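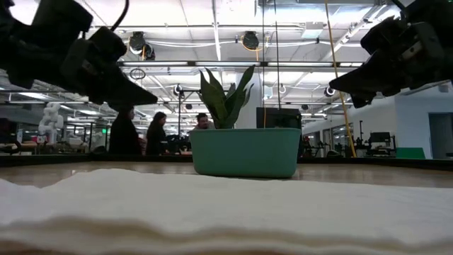
Home News Labs Events Contact

Nungate robots go back to school, one towel at a time
By Pramila Pandey
2025-11-29

Folding a towel takes a person a few seconds and no training worth mentioning. At Nungate it has so far taken 271 demonstrations, and the lab would like 500 before it lets the machine try alone.

The method is simple and a little tedious. An operator works a pair of arms by remote control, folds the towel, shakes it out and folds it again while the computer records every motion. Fadwa Ashour, who runs the sessions, limits each operator to 12 folds in a row. "After that people get creative," she said. "Then the robot learns creative."

Corners are the hard part. Two fingers that can't feel cloth tend to grab one layer too many, and the operator has to back out and start over. Those tries are saved too, under a folder named "July," for reasons Dirk Stöcker declined to go into.

The lab plans to move on to shirts. Ashour has asked for a better chair first.

Recent items
Diltidance opens second test hall
Janssen on grippers: a short interview
Celia project posts its first data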